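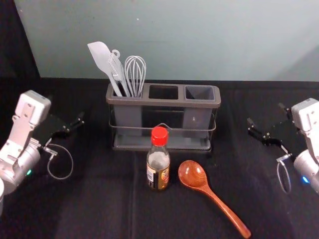
Renting out the kitchen side of a duplex: what do I have to leave in the drawers?

Paula Ardeleanu
Asked in August, Small Landlords and Rooms to Let

I own a small duplex in Drevthorpe and live in the upper half. The lower half has been rented unfurnished for years, but the last tenants moved out and I am thinking of renting it furnished for short terms, one to six months, mostly to people who come for contract work at the Marinescu plant.

Beds and a couch I can handle. The kitchen is where I am stuck. I don't know how much to supply. My sister says give them everything down to a garlic press. My neighbor says give them four forks and a pan, and they will buy the rest and leave it behind. I would like to hear from people who do this for a living or close to it.

My other worry is the deposit. I was going to ask for 1000, and I don't know if small kitchen items should be on the inventory at all. If a spoon goes missing, I am not going to chase anyone for a spoon. But if half the drawer goes missing I would like to have something on paper.

The apartment is 246 steps from the bus stop (my father measured it, he is like that), so I expect people without cars who will not want to haul home a lot of housewares.

Lucian Sârbu

Put in settings for twice the number of people who can sleep there, and stop. If it sleeps two, that is four of everything: forks, knives, spoons, plates, bowls, mugs. People on contract work do dishes every other day at best, and with only two of each they get annoyed.

For cooking, one large pot, one small pot, one good frying pan with a lid, a cutting board, a chef's knife, a bread knife, a peeler, a can opener, a spatula, a big spoon and a colander. Skip the garlic press. Skip anything with a cord except a kettle, a toaster and a coffee maker.

Keep the everyday utensils out on the counter where people can find them. I used to put everything in drawers and I got messages at ten at night asking where the forks were.

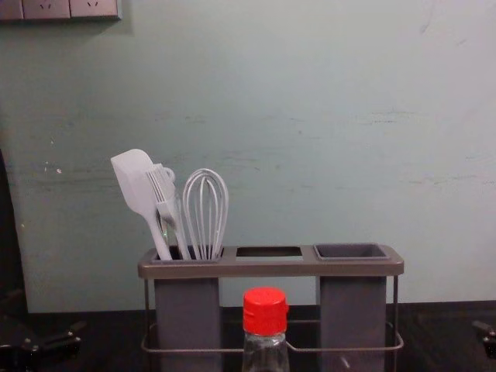 Buy all your flatware in one plain pattern that you can get again. I started with Flurach because it was on sale, and when I needed more spoons the pattern was gone. Now I have two kinds in one kitchen. It bothers me more than it bothers the tenants.

On the inventory, I write kitchenware as one line with a total replacement value and have the tenant initial it. Under that line I list only the pots, the pan and the knives one by one. In my experience small stuff walks off slowly and you replace it once a year. I spend 30 a year on it.

Check your lease form too. Some of the standard ones have a blank for furnishings, and if you leave it blank you may have a hard time keeping any deposit for them. 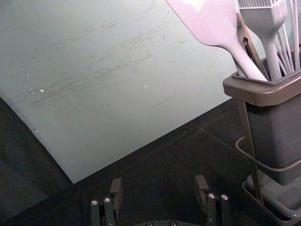 Luminița Costache

I would not do the single line. I did it that way with a tenant in my Cleltness unit, and when we disagreed at move-out, he said the total was a number I made up, and I had no receipts to show otherwise. Now I keep the receipts in an envelope with the lease. All the furnishings in that unit came to 1702, and I can show where each dollar went. Ask your state or city housing office what they accept, too, as the rules differ a lot from place to place.

Also, four of everything is low if they stay six months. I do six.

Darius Vasiliu

just get a box from the thrift store, works fine. mine has been the same box for years

Paula Ardeleanu

Thank you. I will go with six settings and itemize the pots and knives, and I will keep the receipts. Lucian, did you have the tenant initial the list at move-in only, or again when they left?

Lucian Sârbu

Both times, same sheet, two columns.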